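Pre-Session Inspection Checklist, Handheld Gripper Collection, Bed and Garment Tasks
Project Plirkano, home site 12
Checked by: Cúc Thân
Second reader: Sławomir Lis
Period: September

Ratings: OK, OK with comment, Fix before use, N/A. An item marked Fix before use stops the session until it has been signed again.

Section A. Site and surfaces

A1. Walkway beside the bed clear on the working side. OK
A2. Cables routed away from the operator's feet. OK with comment
Comment: Route was fine when the operator stood still. Stepping toward the foot of the bed pulls the slack across the floor. Taped at two points.
A3. Bedding in place and garment laid out before recording starts. OK
Comment: The folding protocol starts from a folded sweater on the green sheet. Bart Van Beek asked that the sheet not be pulled tight first. The Callero baseline was trained on flat tables only, and the comparison in the paper depends on wrinkled cloth under the garment. Leave creases as they are.
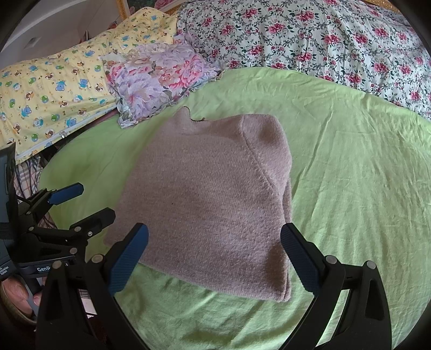
A4. Loose zippers, buttons and pins on nearby textiles checked. OK with comment
Comment: Zipper pulls are the main snag risk for the finger pads. Keep zippered items toward the head of the bed and out of the reach of both grippers.
A5. Lighting checked at the start and again at the halfway point. OK

Section B. Handheld grippers

B1. Finger pads seated, no peeling at the tips. OK
B2. Pivot pins in the linkage flush on both sides. OK with comment
Comment: One pin on the right-hand unit stood slightly proud. Pressed back in and rechecked after 70 open-close cycles. It held.
B3. Pinch points. OK with comment
Comment: The gap between the linkage bars closes when the fingers open. New operators tend to rest a thumb there. Frans Van Rooij now shows this at the start of training, before anyone picks up a unit.
B4. Opening width calibrated against the gauge block. OK
B5. Handle grip dry and free of cracks. OK

Section C. Wrist mount and cabling

C1. Mount screws tight, checked by hand. OK
C2. Cable has slack at full wrist bend. Fix before use — signed again after repair
Comment: With the wrist bent down the cable went tight and the connector took the load. Rerouted with more slack and tested through the full range.
C3. No skin marks after ten minutes of wear. OK with comment
Comment: Light marks on one operator. Strap moved one notch. If marks are still there after a break, the operator stops for the day.

Section D. Motion and recording

D1. Operator can stop at any time without asking. OK
D2. Hand-only smoothing trials are kept separate from gripper trials. OK with comment
Comment: We had these in one folder last round and it cost Eugeniusz Cieślak two evenings to sort. Use the trial sheet.
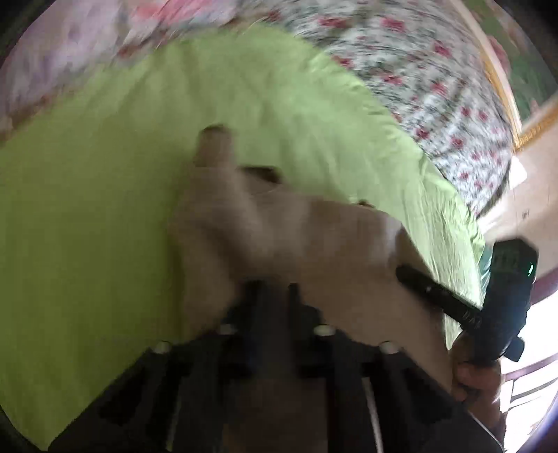 Item D2. Left hand over the green sheet, mount at the wrist, tool in the right hand.

D3. Hand speed within the protocol limit. OK with comment
Comment: Fast passes blur the image and the tracking step drops them. Of 2,000 trials in the Hầu set, 1,795 passed the filter. Most of the rejects were smoothing passes done too fast. Ask operators to slow down over the middle of the bed, where they tend to rush.
D4. Second tool kept clear of the free hand. OK with comment
Comment: Leave a forearm's length between them when possible. On a narrow bed it isn't always possible, so the tool hand stays still while the other one moves.
D5. Clocks on all units synced before the first trial. OK

Section E. Close-out

E1. Units powered down and placed in the Porkik case, fingers closed. OK
E2. Trial sheet matches the file count. OK
E3. Bedding and garments returned to how the household had them. OK

Open items

Replace the worn strap before the next home. Bart to order.
Add the wrist bend test from C2 to the printed form. Sławomir has the master copy.
Results section of the draft still says all trials were done with grippers. Change it to give hand-only trials their own row — Eugeniusz has the numbers.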